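Subject: Re: [Festberg hall] desks: cable holes and raw edges
Date: 2021-12-30

On the tabletop question from Grernatdale, one of the desk tops as it is now.
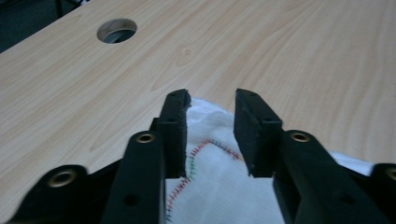
*Desk top with the round cable hole, wood-grain laminate, pale beige.*

Teodor Strand wrote:

> We have the offer from De Haan for replacement tops, 81 each, and I would
> like to know before we order whether the old ones can be kept. My worry is
> the cable holes. Are they cut cleanly, and is the edge inside sealed? Also,
> does the grain run straight? If we mix old and new in one row I don't want
> it to show.

Teodor,

The hole is cleanly cut. The edge inside is raw board, so it should be sealed before anybody puts a cup of tea near it. I would use two thin coats of varnish on a small brush and leave it 17 hours between coats. After that a plastic grommet can go in. Jindier sell them in grey and in black. Measure the hole first, as their sizes go up in steps of 2 mm.

The grain is long lines with some soft curves, and there is a faint oval swirl like a knot not far from the hole. A plain straight-grained top beside it would show. If we do buy from De Haan I suggest we put the new ones in the back room and keep the old ones together in the front.

The budget for furniture is 2,000 until June and I would sooner spend it on chairs.

Can you ask De Haan if they would send a sample piece?

Regards,
M.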